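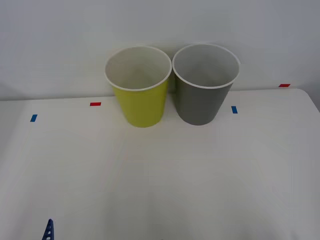 ### 3. Booking and Trip Changes

Joiner tours, in which people who don't know each other share a boat and split the cost, make up most of the weekend traffic from Probert to Berus Island. The traveler pays for a seat and the organizer puts the group together. Earlier work on small-island tourism has mostly looked at what visitors do once they land. Our interest is in the weeks before that, when the traveler is still choosing between islands and often ends up on a different trip from the one first planned.

#### 3.1 Records used

The records come from Skilix, a tour organizer based in Probert, and from the Umimeck booking site, where Skilix lists most of its departures. Each record holds the date of the first inquiry, the trip asked about, any change of trip, the date of the deposit, and whether the traveler boarded. After duplicates and test entries were removed, 1,293 bookings remained. They cover 23 departures. Names and phone numbers were taken out before the files were passed to us, and repeat customers were matched by an account code.

A booking can include more than one traveler. We kept the booking as the unit of analysis, as the decision to change a trip was almost always made by one person on behalf of the others. Bookings made on the pier on the morning of departure were left out. Skilix writes these in a paper log, and the log doesn't show whether the traveler had asked about another trip first.

#### 3.2 What counts as a change

We treated a booking as changed if the traveler first asked about one destination and then paid for another. Moving to a different date for the same island was coded separately as a delay. Some cases were hard to place. A traveler might ask about the overnight camping trip to Berus, go quiet, and come back later to pay for the day trip. We counted this as a change, given that the price, the packing list and the return boat all differ.

Two coders read the message threads on their own and then compared results. Most disagreements concerned threads in which several trips were mentioned in a single message. In those cases the first trip named was taken as the original plan. This is a weak rule, and we return to it in Section 5.

The steps a booking passes through are set out in Figure 3. The arrow back to the inquiry step matters for the analysis, as a traveler can go around that loop several times before paying.

```
Inquiry --> Quote --> Deposit --> Balance --> Boarding
 ^ | |
 | | +------> Delay (same island)
 +----------+
 Change of trip
```

**Figure 3.** Steps in a joiner tour booking, as recorded by Skilix. Cancellations can happen at any step and are left out of the drawing.

#### 3.3 Reasons given by travelers

The message threads give reasons for many of the changes, though travelers were under no pressure to explain themselves. The most common reason was that the first choice had not filled. Skilix won't run a boat below a minimum group size, and when a departure looks thin the organizer writes to those already signed up and offers seats on a fuller one. Travelers who accepted often ended up at Berus, which fills early in the season.

Weather came next. The crossing from Probert is open water for most of its length, and the coast guard station at the port can hold small boats with little warning. Travelers who had been held before tended to ask about sheltered routes, and several gave up an outer island for Berus on that ground alone.

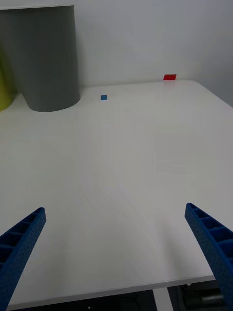
A further group changed for company. A friend had booked a different trip, or a coworker could only get leave on certain days. These threads are short and the change is settled in a message or two. Price was mentioned less than we expected. Where it did come up, the concern was usually the cost of the bus to Probert and the entrance fee, both of which are paid on top of the tour rate.

#### 3.4 Return visits

Some travelers changed to a place they had already seen. In the threads they describe this as the safe choice. They know where the tents go, how far the fresh water is, and what the walk to the old lighthouse is like in the heat. They ask fewer questions before paying and send the deposit sooner. For many of these travelers the earlier visit was made with another organizer, so a return to the island was also a first trip with Skilix.

It follows that loyalty to a destination and loyalty to an organizer should be measured apart. The Umimeck account code tracks only the second. To get at the first we had to rely on what travelers said in their messages, and a repeat visitor who didn't mention the earlier trip is coded here as new. The share of return visits is therefore likely to be understated, most of all for the December departures, where threads are short and many seats are sold in blocks to office groups.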